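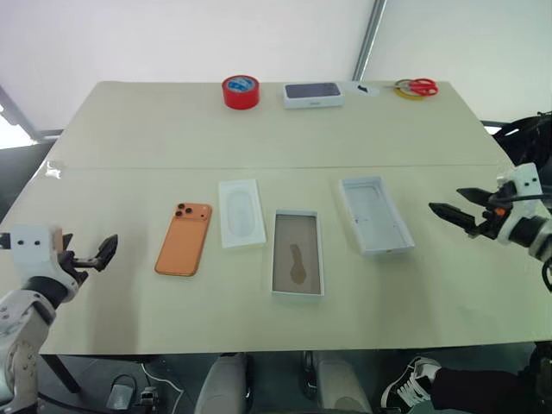 Re: [Robles-list] Packing a phone in its original box

4 min read

From: Begoñe Sepúlveda
To: Robles-list
Date: Tue 12 April

Dear Inmaculada, dear all,

Thank you for your message, which I read twice. I quote it here in parts, and I answer under each part. Please excuse my English where it is not so good. I have sold and sent phones for my sister and for myself, mostly through Ploveo, and I have made some of the mistakes you are afraid of.

> Inmaculada Llorente wrote:
> I have sold my old phone and the buyer wants it in the original
> box. I kept the box, but all the inside parts were in a drawer
> with other boxes and now I don't know what goes where. There is
> a white plastic thing, very thin, and I am not even sure it
> belongs to this phone.

The thin plastic part is very probably the tray in which the phone lies. Mine is white and you can see a little through it, and it has a hollow in the form of a rectangle with round corners. Put your phone in the hollow without pressing. If it lies flat and does not move from side to side, the tray belongs to it. If one corner stays up, it is from another phone and you should look again in the drawer.

Before I put anything together I lay all the parts on the table with some space between them. In my picture you can see the orange phone with its back up, then the tray, then the open pieces of the box. The tape and the scissors stay at the far side, so my sleeve does not catch them. I used to keep everything in one pile in front of me and I once closed a box with the tray still under a newspaper. The buyer wrote to me very politely, but I was ashamed.

> Which way up should the phone be? I remember the screen was
> on top when I opened it, but my cousin says the cameras must
> be protected and should look up.

Both ways exist, it depends on the maker. For a phone with three lenses, like the orange one, I look first at the inside of the lid. If there is a shallow place there for the cameras, the back goes up. If the lid is plain, I put the screen up and I lay one sheet of soft paper over it. On the table I always leave the phone face down while I prepare the rest, on a clean surface. Please wipe the table first. One grain of sand is enough for a scratch, and then you have a discussion with the buyer which lasts until May.

> The inside of my box has a dark mark at the bottom. I don't
> know if it is from coffee or from the cable. Must I tell the
> buyer? It is only a box.

Yes, I would tell. I also have one box with a darker mark in the bottom, on the lining, and I can't say from what it comes. I take a photograph of it and I put it in the advertisement together with the photographs of the phone. A mark that the buyer has already seen is a small thing. The same mark, when he finds it himself, makes him think also about the battery.

Do not try to wash it. I tried with a damp cloth on another box and the lining became wavy, and the lid did not close well any more. A dry brush is allowed, nothing more.

> And the last question, which tape? I have brown parcel tape,
> transparent tape, and the yellow one for painting. Can I put
> tape on the phone box itself?

On the phone box itself I use only the yellow masking tape, one short piece on each of the 2 sides where the lid meets the base. It comes away later without taking the white paper with it, if you don't leave it for months in a hot place. I fold the end of each piece over itself, 10 millimetres, so the buyer has something to pull. The brown tape and the transparent one you must keep for the outer carton. The brown one tears the surface of the box and it looks terrible after.

I have also a roll of red tape. I put it on the outer carton, on the side with the address, so my brother-in-law sees that this parcel is mine and does not put it with his own. It has no official meaning. At the Ostach counter they once asked me if red means fragile and I said yes, but you should write the word anyway.

For the outer carton, here is how I do it:

1. Switch the phone off, take out the SIM card, and sign out of your account. I write this first because I forgot it once and had to give my password by telephone to a stranger, and then change it the same evening.

2. Put the phone in its tray and the tray in the base. Close the lid slowly. If it goes down by itself with the air coming out, everything is in its place. If you need force, open it and look again.

3. Put the masking tape on the two sides.

4. Wrap the closed box in bubble plastic, and choose a carton which leaves 4 centimetres free on every side.

5. Fill the free space with crushed paper. Shake the carton beside your ear. You should not hear anything.

6. Close the carton with the parcel tape along the middle and over both ends. Cut it with scissors. I don't recommend a knife so close to the goods.

The small printed papers, the guide and so on, go back too if you still have them. If you don't, say it in the advertisement. I keep mine next to the box from the beginning, otherwise they end in the recycling.

About the insurance I can't advise you well. I paid for it each time and never used it. Maybe somebody on the list who sends with Ostach more often can tell us if the 20 euro limit on the simple parcel is still in force, I found two different pages about it.

I hope your buyer will be content. If you are not sure about the tray, send a photograph to the list with the phone beside it and we will look.

With kind regards,
Begoñe Sepúlveda

P.S. To the person who asked last week for the foam corners from Hevavov, I still have a bag of them, you can come for it any evening after six.

Recent messages on this list

- Foam corners to give away
- Cleaning old glue from a cardboard lid
- Ploveo: how long to wait for the payment?
- Does anybody keep the small SIM needle?
- Re: Parcel came back with wrong postcode

Contact the list owner | © Robles-list | Back to top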